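4. Montaje y puesta en servicio de la mesa Gosby

4.1 Antes de empezar

Compruebe que el embalaje contiene el tablero, las dos columnas, el bastidor, la unidad de control y la bolsa de tornillería. Si falta alguna pieza, no inicie el montaje y contacte con el distribuidor indicando la referencia 661.

Nota: conserve el cartón. Sirve de protección para el suelo durante los pasos 1 a 5.

4.2 Fijación del tablero

1. Coloque el tablero boca abajo sobre el cartón.
2. Centre el bastidor y alinee los taladros. No perfore taladros nuevos.
3. Introduzca los 12 tornillos cortos y apriételos a mano.
4. Apriete en diagonal con la llave de 6 mm. No utilice atornillador de impacto.
5. Conecte cada columna a la unidad de control hasta oír el clic.
6. Gire la mesa entre dos personas, sujetándola por el bastidor.

PRECAUCIÓN: no levante la mesa por el tablero. Los insertos roscados pueden arrancarse.

4.3 Superficie de trabajo

El acabado claro admite el uso diario sin tratamiento previo. Utilice posavasos bajo recipientes calientes y retire los líquidos derramados con un paño seco, siguiendo la dirección de la veta. No aplique disolventes, amoniaco ni estropajos.
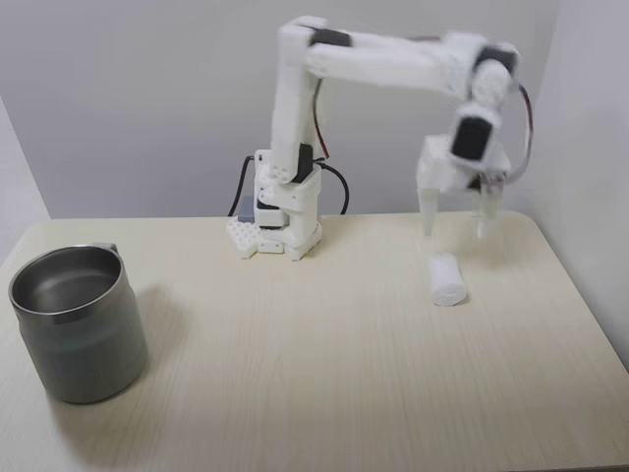
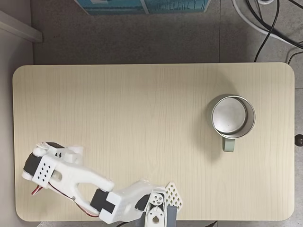 Tazas metálicas sobre tablero de tono claro.

Los objetos con base metálica sin protección pueden rayar el acabado si se arrastran. Las marcas superficiales se atenúan con la cera Quinlan, aplicada en capa fina; deje secar y repase con un paño limpio.

4.4 Nivelación

1. Sitúe la mesa en su posición definitiva, con una separación mínima de 50 mm respecto a la pared.
2. Apoye un nivel en el centro del tablero, primero a lo largo y después a lo ancho.
3. Gire los pies regulables hasta eliminar el balanceo.
4. Bloquee cada pie con su contratuerca.

4.5 Reinicio de la altura

Es obligatorio tras el montaje y después de cada corte de corriente.

1. Retire los objetos situados bajo el tablero.
2. Mantenga pulsada la tecla de bajada hasta que las columnas se detengan.
3. Suelte la tecla y vuelva a pulsarla hasta que se apague el indicador.

PRECAUCIÓN: riesgo de aplastamiento. Mantenga las manos fuera del recorrido del bastidor.

Si el indicador sigue encendido, desconecte la unidad de la red y revise los conectores del paso 5 del apartado 4.2.

Minach, documentación técnica. Revisión: enero de 2023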